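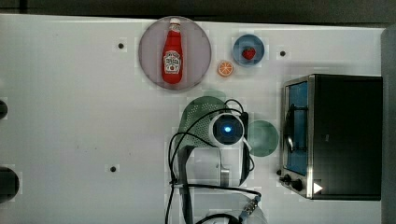 Teach station checklist, Nestier bench
2 Oct 2020

1. Arm cables – OK, with a comment. They loop out wide near the wrist, and I'd like them clipped before anyone does hand guiding again.

2. Wrist light blue – yes.

3. Speed cap for remote control – set to 70. I found it at 81 in July and grumbled, so thanks for leaving it alone this time!

4. Gripper over the plate – pass. I like to stop above the middle and let go of the controls for a moment before closing the fingers. 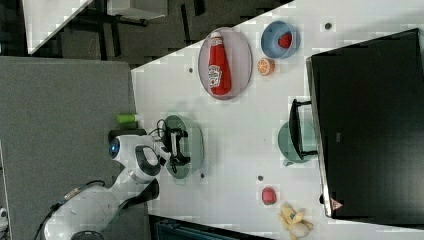
Do that on every demo, please, even when you're in a hurry – the Heta log is so much easier to trim afterward.

5. E-stop reach – pass from both seats, 2 presses each.

6. Dishes and food set out – fine by me. 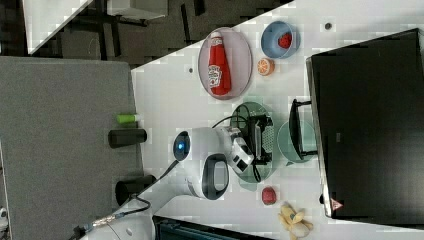
Item 6: ketchup, strawberry and orange set out past the green plate.

Recheck item 1 after 4 more sessions.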